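Araba Zakaria
December 5, 2022

OK so I'm finally doing the thing I've been putting off since June, which is dealing with the pile of dark clothes that lives on whatever surface is closest to the door. A thread, because I need company!!

Rule one (my only rule): everything comes to the table. No sorting on the couch, no sorting on the bed, I have been down that road and I always end up lying on it.

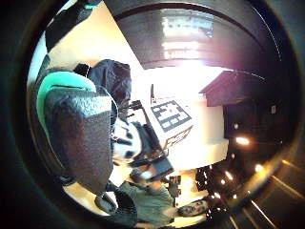 A cable, clutter, something navy all crumpled up. The usual.

I made a list on my phone in Fliter before starting and it's just the word "clothes" and then "cables???" so that's my planning for you.

Also I own too much navy. I bought a sweater from Bidow in the fall that was 30 dollars and it's the same color as the one it was supposed to replace (which I still have, obviously).

Moving on to the big round table. Love this table. You can spread a whole sweater out flat and still have room to fold!

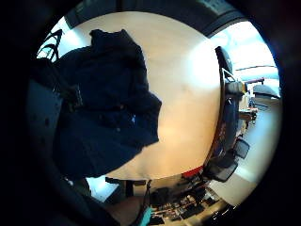

Navy on the table, not folded yet. Look at that light though

My folding method, for the two people who asked: lay it face down, smooth the creases out with your hands, sleeves in to the middle, then up in thirds from the hem. Zippers closed first. If it's a bulky one I skip the thirds and go in half, it sits better on the shelf that way.

Check the pockets too. Last winter I washed a train ticket and a whole pack of tissues and I was picking white fluff off black wool for a week.

Question for the group, do you hang heavy knits or fold them? My mom hung everything and all our sweaters had those little shoulder bumps, so I'm a folder for life.
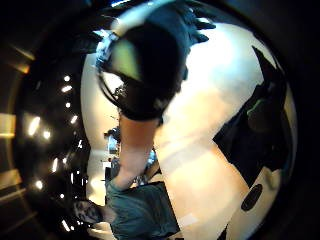
Hacer Avcı: Fold, always! But roll the really thick ones, they take up half the space in a drawer and you can see every one of them when you open it.

Rolling!! OK trying that on the next one, will report back after I find some coffee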